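Sawsan Harb Wants You to Get Lost on the Way to the Blacksmith

Posted January 14, 2024

If you played Skalomside over the holidays, there's a fair chance you've been rained on in Kioko, robbed on the bridge outside it, and then talked into giving a goat back to the man who robbed you. I've done all of it, with two different characters, and I would happily do it again. The side quests in this game are wonderful! They're odd and small and they remember things you did hours ago, and when I found out that most of them came from the same person, I wrote to the studio the same evening asking if I could talk to her.

Sawsan Harb is the quest lead at Dodunent, the team behind Skalomside. She called me from her kitchen with a mug of tea that she kept forgetting to drink, and we talked for far longer than either of us had planned.

I wanted to start with the goat. She laughed before I'd finished the question.

"The goat was a placeholder," she said. "We needed the bandit to have a reason to be on that bridge, and I typed in 'stolen goat' so that I could test whether the conversation worked. Then one of our animators made a goat. Really quickly, over a lunch break, with this awful little walk. And after that I couldn't take it out, could I? So I had to work out who this man was and why he loved a goat."

That's how a lot of the quests came about, she told me. She writes a rough version in a single sitting, with the worst dialogue she can stand, and gets it running in the game before she lets herself improve any of it. Harb is a big believer in playing something ugly early. A quest that reads well in a document can fall flat when you have to walk up a hill in the middle of it, and she'd like to find out about the hill first.

At the busiest point there were 300 quest ideas on the team's list. The finished game has 269 fewer than that if you only count the ones with their own journal page, and Harb can talk about the missing ones like old friends. There was a wedding where you could be seated at the wrong table. There was a long one about a lighthouse keeper in Atby who was lying about the lighthouse. "I still miss that one," she said. "It had a great staircase."

I asked her what killed it, and she thought for a moment.

"It was a good story that didn't need a player. You showed up, he told you things, you went up the stairs, he told you more things. We had a tester who put the controller down and just listened, and he said he liked it, and I went home and felt terrible. I want you holding the controller."

Atby did make it into the game, as anybody who has taken the northern road will know, but the lighthouse is just a shape on the horizon. You can't get to it. (I tried. I spent a whole evening jumping at the cliffs, and when I confessed this to Harb she was delighted and wanted to know which side I had tried from.)

The thing I admire most about Skalomside is that there are no markers on the map for side quests. People tell you where to go, sometimes badly, and you have to listen. The blacksmith in Kioko is "past the well, where the dog is," and the dog moves! My first hour with the game was pretty much a search for that dog. I loved it, but I have friends who bounced right off, and I asked Harb if she had ever been tempted to give in and add an arrow.

"Every week," she said. "We had the arrow. It was in the game for a long time, and we used it ourselves when we were testing, and it's a perfectly good arrow. What I noticed was that I'd stopped looking at the town. I wrote half the people in that town and I was running by them with my eyes on the corner of the screen. So we switched it off for a week in December, the year before we shipped, just to see, and the whole team got slower and grumpier and started telling each other stories about what they'd found. And I thought, okay, I'd like people to have that."

Turning it off made a huge amount of work. Every set of directions had to be rewritten so that it made sense from wherever a player might be standing, and at any time of day. A line like "follow the shadow of the mill" is lovely in the morning and useless at night. Harb kept a paper notebook of phrases that testers had misunderstood, and she read me a few. "Turn at the big tree" was a disaster, apparently, in a game with a forest.
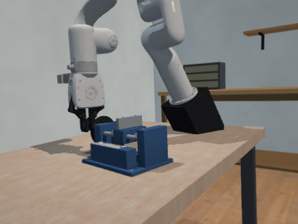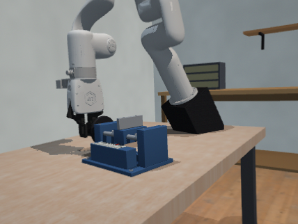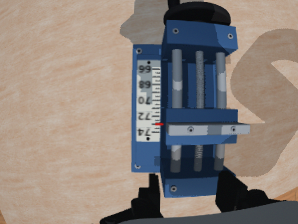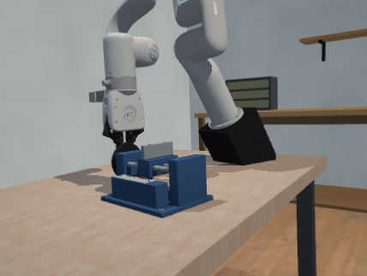 The white arm at the wooden table (first and second), a blue device and its scale (third), and the blue fixture on the table (fourth). Computer renders.

We got on to the subject of memory, by which I mean the game's. Characters in Skalomside will bring up things you did for somebody else in another part of the world, and it's rarely the big heroic stuff. In my game the innkeeper knew I had paid a ferryman in turnips. I nearly fell off the couch.

"People always ask me if that's some very clever system," Harb said, "and it's a list! It's a plain list of stuff you've done, up to 100 entries, and everyone in the game can look at a bit of it depending on who they know. The work is in the writing. Someone has to sit down and decide that the innkeeper would have heard about turnips, and what she'd think of it, and then write her a line that also works if you haven't met her before."

The rule she gives new writers is that gossip should be slightly wrong. If you fought off wolves, the story will arrive in the next town with more wolves in it, or fewer. She got this from her aunts, she says, who could carry a single piece of news through a family dinner and bring it out the other end as a different piece of news. One of those aunts plays the game now and has complained that the ferryman is rude.

I had to ask about the quest that players seem to argue about most, the one with the two sisters and the orchard. There is no good ending. I've looked. One of them gets the trees and the other one leaves, and whichever you choose, you'll hear about it for the rest of the game.

"I get a lot of mail about that," she said. "Some of it is from people who are sure that there's a secret ending, and they've got theories, really beautiful ones, with screenshots. There isn't one. I wrote 8 endings for that quest and the happy ones felt like I was letting myself off. I'm not saying that every quest should be sad. The goat man has a great life! But those two had been having that fight for years before you turned up with your sword, and I didn't believe you could fix it in an afternoon."

She did tell me which sister she sides with, and then made me promise not to print it.

Dodunent has already said that it is working on more Skalomside, and Harb was careful here, with a lot of pauses and a couple of "let me think how to put this." What she'd say is that she is writing again, that the new material is set somewhere with boats, and that she has been reading old harbor records for fun. She's also been given more time to throw things away, and she sounded happier about that than about anything else on the schedule.

I asked if the boats meant that we might finally reach the lighthouse at Atby.

"I'm going to drink my tea now," she said. It had to be stone cold by then.

Before we hung up she wanted to know where I was in my second run. I told her I'd just got back to Kioko and was on my way to have a sword repaired, and she asked, very casually, if I had ever followed the dog at night instead of stopping at the forge. I hadn't. I did it as soon as the call ended, and I'm not going to spoil where he goes, but take a lantern with you and don't sell the horseshoe.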